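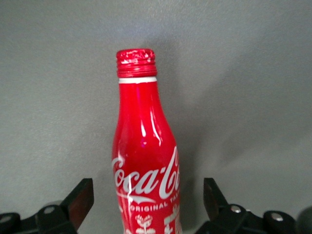
Weekly safety check, returns sorting cell 8, Burkarberg hall. Monday, January 18, 2021. The cell took over the hand sorting of aluminum bottles in August, so the people on this line now watch, clear jams and decide about rejects. Please read the comments also if the box says OK. For the gripper points I checked with a red Coca-Cola bottle standing upright between the two fingers, with a gap on both sides. The coating on the rim at the top is worn and has small pale flecks, and such a bottle goes to the reject bin by our rule, even when the body is still smooth and shiny.

1. Emergency stop, both sides of the cell: OK
Tested with arm moving slowly. The left button is hard to reach for shorter colleagues. I asked Duria for a lower bracket.

2. Gate switch: OK
Arm stops when gate opens. Do not hold the gate with tape, also not for one minute.

3. Gripper fingers, inner faces: OK
No loose parts felt, power locked off.

4. Screws on gripper base: OK
Checked with the small key. Key is back on the board.

5. Gripper closing force: NOT DONE
The gauge is at Suksawat for calibration. Until it returns, no hands near the fingers, also not in slow mode.

6. Floor marking: REPAIR
Yellow line is worn at the pallet side. Before, we all knew where to stand because we stood there the whole shift. Now people walk through only sometimes and they forget.

7. Stop log: OK
1061 bottles in the test run, 54 rejects, all checked by hand. Two operators say they are less tired in the shoulders, but the watching makes them sleepy after lunch. I propose to change places every hour. Please answer this, it was also in my last report.

8. Training cards: OPEN
Night shift has not signed card 371 (clearing a jam). Who has not signed does not open the gate.

Next check by Zamora line, same form. Point 5 must be closed before the speed is raised.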